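My first long ride of the year

I have been riding with the club for three seasons and I had never gone farther than the loop to Bullel and back. Every winter I said the next spring would be the one where I did the Nerker ride, and every spring I found something else to do that weekend. This year I signed up in the middle of January, while the roads were still bad, and paid the fee the same night.

The Nerker ride is 100 miles. It starts at the fairground, goes out along the river, climbs to Hirano and comes back the long way through the farms. There is a shorter route for people who want it. It splits off at a gas station with a green roof, and I spent a lot of the spring thinking about that gas station.
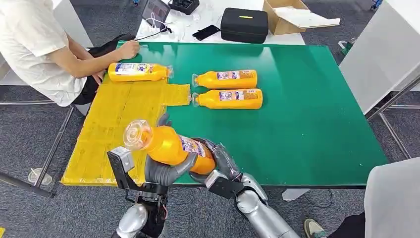 Toltness Road Riding Club – Sunday Group

Most of my training was done with the Sunday group. We meet at 7:30 outside the library and leave whether everyone is there or not. Arlindo Falcão leads when he is in town. He rides at one speed all day, which sounds easy until you have been behind him for three hours. Thaís Rocha leads the rest of the time, and she stops more. I learned more from the rides with stops.

The main thing I learned was to eat before I wanted to. In past years I would wait until I felt hungry, and by then I was already slow and in a bad mood. Thaís set a timer on her handlebars and made all of us eat something when it beeped. I used fig bars, boiled potatoes with salt, and for a couple of weeks a kind of rice cake that I made myself and wrapped in foil. The rice cakes were good but they took most of an evening, and they fell apart in my pocket when it was warm. I went back to fig bars.

Drinking was the same story. I used to finish a ride with one bottle untouched and a headache that lasted until bedtime. I now take a few mouthfuls at the top of every hill and again whenever the group slows for a turn. I don't measure it. If I get home with water left over, I pour it on the tomatoes and try to do better the next week.

I also changed my saddle in March. The old one came with the bike and I had decided it was fine. It was fine for two hours. Nayara Siqueira lent me one she no longer used, a wider one with a channel down the middle, and I rode it twice and then asked if I could buy it. She wanted a jar of the plum jam. I gave her two.

The other change was tires. I had been riding narrow ones pumped up very hard for as long as I'd had the bike. I put on a wider pair and let some air out, and the bad stretch past the quarry stopped hurting my hands. I don't think I'm any slower. If I am, I haven't noticed.

Not every week went to plan. I had a cold at the end of February that hung on for ten days, and after that my knee was sore on the outside. I lowered my saddle, which made it worse, then raised it past where it had been, which helped. I missed two long rides and did some short flat ones in their place. My longest ride before the event ended up being 72 miles, and Falcão said that would do.

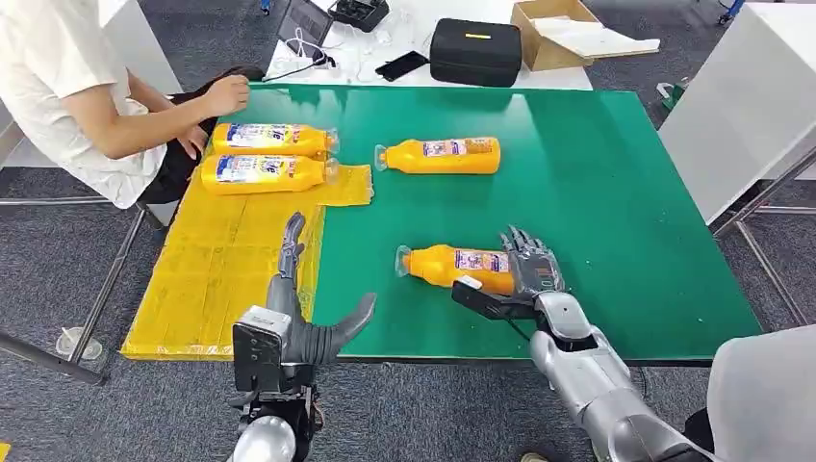 Nerker, April

I drove up the night before and stayed in a motel on the main road. The room was over the ice machine. I slept well enough, got up at 5:00 and ate oatmeal out of a paper cup with a plastic spoon. It was cold at the fairground and I couldn't decide about my jacket, so I wore it, and by the first hill I had it tied around my waist like a kid.

My number was 126. There were 166 riders on the long route, according to the sheet taped up by the sign-in table, and it felt like more when we were all trying to get through one gate. I started near the back. The river road is flat and there was a light wind behind us, and I had to keep telling myself to slow down. People I passed in that first hour passed me again later, looking comfortable.

I reached the gas station a little before 10:00. A good number of people turned off there. I stopped, used the restroom, bought a banana, and stood by the air pump eating it. Then I got back on and went straight. There was no big moment about it. My legs felt all right and it was still early.

The climb to Hirano is longer than it looks on the map. It goes up in steps, so that you keep thinking you are done. I got into my lowest gear and stayed there. Halfway up I came alongside a man named Gøran Holmgren, who was on a steel touring bike with a bell on it, and we rode together without saying much. He had done the ride nine times. He told me there was a bakery just past the church, on the left, and that the stop with the free orange slices was two streets farther on and I should go to both.

I went to both. The bakery had cheese rolls, still warm, and I sat on the curb and ate two of them. It was the best part of the day.

After Hirano the road drops for a while and then rolls through the farms. The wind had turned by then and was coming from the front. Miles 70 to 85 were the hardest. My neck hurt, and I was tired of every position on the bars. I stopped under a tree for five minutes, stretched, and ate the last fig bar even though I was sick of them. Arlindo Brandão from the club came by with a small group and waved me on to the back of it. I stayed with them nearly all the way in.

I finished at 3:40. They gave out soup and bread in the exhibit hall. I ate standing up.

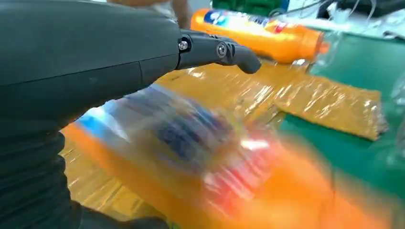
What I would change

Start with fewer clothes. I carried that jacket all day.

Bring two kinds of food. One should be salty. By the afternoon I could hardly look at anything sweet, and I was lucky that the last stop had pretzels.

Wear gloves with more padding. Two of my fingers were numb until Tuesday. Nayara says double bar tape helps too, and I may try that first since I need new tape anyway.

Do at least one long training ride into the wind. I had picked my routes so I would get the wind behind me on the way home, and I wasn't ready for fifteen miles of it in my face.

Book the motel earlier and ask for a room at the back.

I have taken a week off the bike and cleaned the chain, which needed it. The Sunday group is going out to Bullel next, with coffee at the far end, and Thaís is leading. I told her I'd bring the foil rice cakes if I have the time to make them.

Contact | © Toltness Road Riding Club and the authors | Back to top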